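# About Virkano Cooking School

We teach people to cook dinner. Plain, good, Tuesday-night dinner! Soups, beans, roast chicken, a decent pie crust, and the kind of bread you can start after work and still eat before bed.

Virkano began with one evening class above a hardware store in Nurnach, and we loved it so much that we kept adding more. Now we have two kitchens (the big one on Gounder Street and the smaller one out in Elon) and classes most nights of the year. Last season 300 people came through, and plenty of them signed up again for the pie weekend in November, our favorite one to teach -- and the messiest.

Classes run two and a half hours. You cook everything yourself, then we all sit down and eat it together. Aprons and knives are here for you, so just bring a container for leftovers. Beginners are very welcome, and so are teenagers over 13 if an adult comes along.

We also keep a lending shelf of 200 cookbooks at Gounder Street, free to borrow for a month. Please do write in the margins!

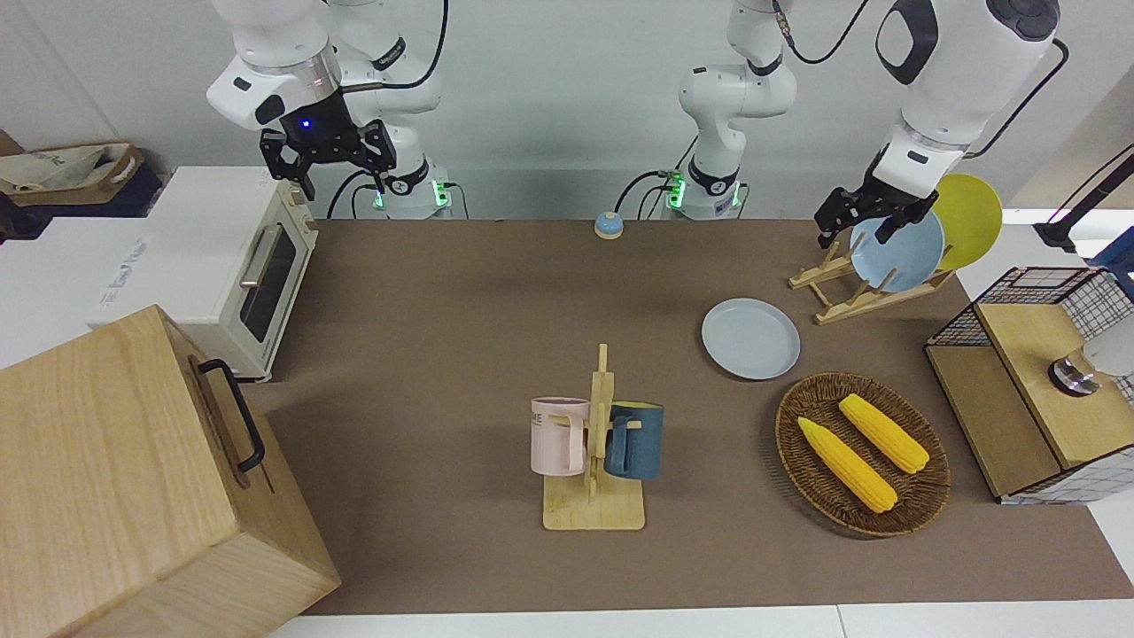
**Home Kitchen Team**
*Weeknight classes, toaster oven suppers, small-kitchen cooking*

The Home Kitchen Team plans our classes for people with one counter and not much storage. They test each recipe in small ovens, write the handouts, and answer your questions by email when the dough won't rise. New class dates go up on the first of each month.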